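Kitchen Tips for People Whose Kitchen Has Arms

Print this page | E-mail this page
37 shares | 12 comments

Updated 2022-01-11

Most kitchen tips assume that the person reading them has a sponge and a free afternoon. These are for those of us who look after the two-armed Silunon in the Prurus test kitchen, plus its rendered double on the computer, where everything gets tried before the real counter has to suffer for it. A few will also help anyone with an ordinary kitchen and a tendency to put things down in stupid places.

Start with the screen

Whatever you plan to change (arm speed, home position, where the bread goes), change it in the rendered kitchen first and let it run through lunch. A loaf dropped on the screen doesn't have to be swept up, and a wrist driven through the countertop can be undone with one key. I have priced a real wrist. Use the key.

Save the layout under a new name before you touch it. "Kitchen final" and "kitchen final new" are both taken, and so is the one with the rude word in it. Put your initials and one plain word for what you changed. "HO bottle moved back" is a perfect file name and I won't hear otherwise.

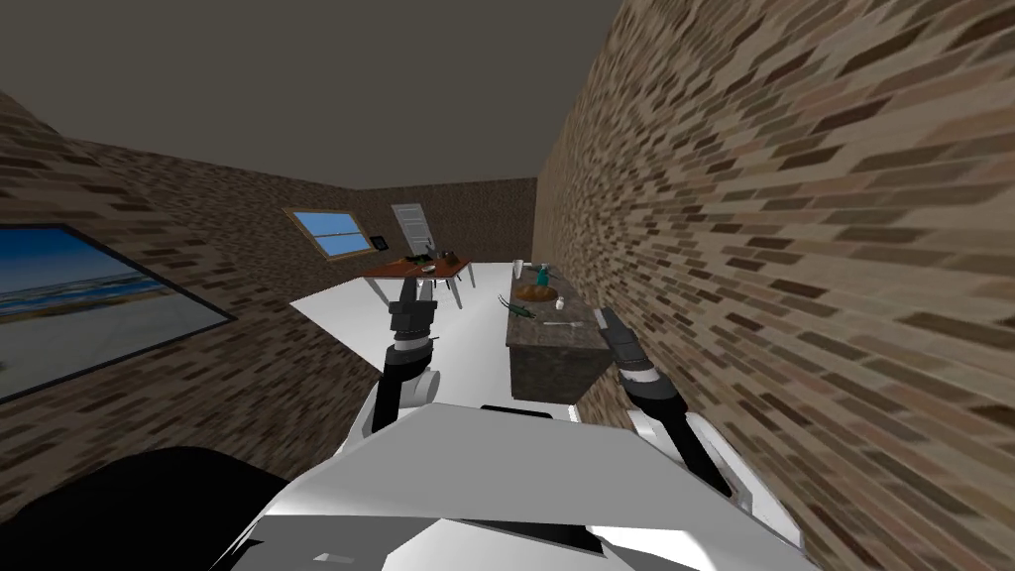 Home position is the setting people fiddle with most and write down least. It should leave both arms bent, both grippers open and nothing underneath them that would mind being landed on. Check it from the robot's own head view and then again from the side, as the head view will flatter you every time. From up there the left gripper looks as if it could help itself to something off the dining table, and the dining table is well back in the room. The fork at the front of the counter is another matter, with the right fingertips all but next to it. If your layout has a utensil that close at the start, make the first move of the routine a lift. Straight up, slowly, and only then sideways. Solange Barbosa has taped this to the monitor, and over the tape she has taped it again in larger letters.

While you're in the settings, look at the joint limits. They creep. Somebody widens one to reach the bread and forgets, and a month later the elbow is exploring parts of the room that weren't on the tour. The agreed limits are on the inside of the cabinet door. Copy them in, save, and initial the sheet.

Laying out the counter

Light things at the back, awkward things in the middle, flat things where the fingers can get an edge. A fork lying flush on stone is harder to pick up than a bottle ever will be, so give it some room on both sides. Don't park it against a shaker to "save space." The counter is big. We paid for all of it.

If you are resetting by script, run the reset twice. The first one puts everything back and the second one shows you what rolls. Round things roll. So do things you were quite sure were not round.

For the real counter, Lindalva Vieira wipes it down with a barely damp cloth and then a dry one, and leaves it a few minutes before anything starts. Skip the spray polish. It makes the stone look wonderful and turns the bread board into an air hockey table.

Caring for the fingers

Switch off at the wall, and wait for the light on the 24-volt supply to go out. It takes its time. So can you.

Wipe the inside face of each finger with alcohol on a lint-free rag. Flour is the usual trouble, then butter, then whatever Ismael Brandão has been testing and would prefer not to discuss. Paper towel leaves fuzz, and fuzz on a grip pad feels to the force sensor like a very thin sandwich.

Look at the pads under a lamp held low to one side. A shiny stripe means wear. Replace both pads in a gripper together even if the other one looks fine, or the grip will pull to one side and you'll spend a happy morning blaming the camera. The pads come from Suominen in bags of 50, which is either generous or a comment on how we treat them.

Push each finger open and closed by hand with the power off. It ought to feel like a good kitchen drawer. If it feels like a bad kitchen drawer, there are crumbs in the slide, and you'll want the soft brush from the blue tub. The stiff brush is for the floor. It has been for the floor since July and it isn't coming back.

Tighten the finger screws to 2 newton meters with the small torque driver. "Until it feels right" was the old figure and it stripped a thread.

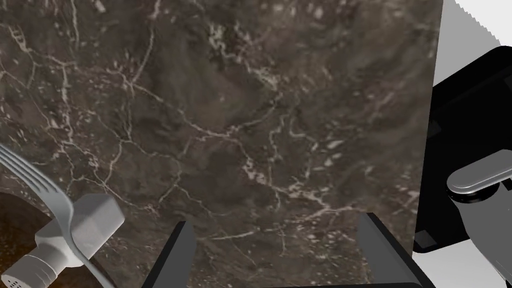 PRURUS TEST KITCHEN • Arms & Counters Team

A word on the wrist view. It's the best place to check that the fingers open evenly, and the worst place to judge where anything is. Park the gripper over bare counter with the fingers open and compare the gap on each side of the center line. All those pale veins in the marble are no help as a ruler, however tempting. On the real arm we use a strip of masking tape with a pencil mark. On the screen, turn on the grid and turn it off again when you're done, or Hiyori Oshima will find it in her recordings and come looking for you.

Keep an eye on the corners of the view too. A shaker lying across a fork is the sort of heap that a pick routine will take for one exciting new utensil. Separate them before you start, or teach the routine to take the top item first. I favor the second option for the robot and the first for anyone who wants to go home on time.

Cables, covers and the other dull parts

Cables first. Run a hand along each one from shoulder to wrist with the power off and feel for flat spots. A flat spot is a pinch that hasn't become a fault yet. Write it in the log with the joint nearest to it. "Cable looks a bit sad" was entry 223, and we still don't know which cable.

White covers show everything. Dish soap and warm water on a wrung-out cloth will get off tomato, and a paste of baking soda will get off old tomato. Keep water away from the seams, and never use the scouring side of the sponge. The matte patch on the left shoulder is where we learned that, and no, toothpaste doesn't bring the shine back.

The grease in the shoulder is a job for Washington Paiva and the proper gun. Don't help. If it squeaks, note which way the arm was going and leave it parked. Olive oil has been suggested by more than one person who should know better.

Backups of the arm settings go on the Idard drive, in the folder marked ARMS. Do it after every calibration. The arm's own memory survives a power cut about as reliably as a soufflé does.

Before the long run

For anything overnight, do a short run first at half speed and watch the whole thing. The whole thing! Not the start and then coffee. You're looking for the elbow passing near the wall, the wrist taking the long way round, and either gripper crossing into the other's half of the counter. Make the two arms take turns wherever they share space. It's slower and there's less shouting.

Set the left arm to wait fingers-up over open floor whenever it has no job. It looks like somebody asking to be excused, but it keeps the pads clean and the counter clear for the other one. Then go over the counter from the far end to the near end, and check each item against the layout sheet. Toys count as items. If the crocodile is on the sheet, it belongs on the counter by the bread, and please stop tidying it away. It's long, it has a pointed snout, and it's very good at showing up a lazy grasp.

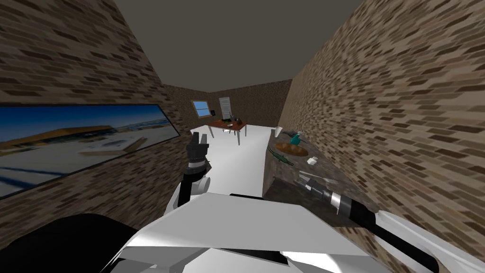 When it all goes wrong anyway

Hit stop. Then leave it stopped. The urge to press start again "to see if it does it twice" is natural and should be resisted on the real machine. On the screen, go ahead, that's what it's for.

Copy the log before you restart. Restarting clears the last faults, a feature somebody must have asked for.

If an arm has lost its zero, bring it to the marks by hand with the brakes released one joint at a time, with a second person holding the forearm. It is heavier than it looks and it has no manners. Recalibrate, back up, run the lift-first routine empty, and put the fork back last.

Spare pads, rags and the soft brush live in the drawer under the toaster. Sign for the torque driver.

12 comments | 37 shares
E-mail this page | Print this page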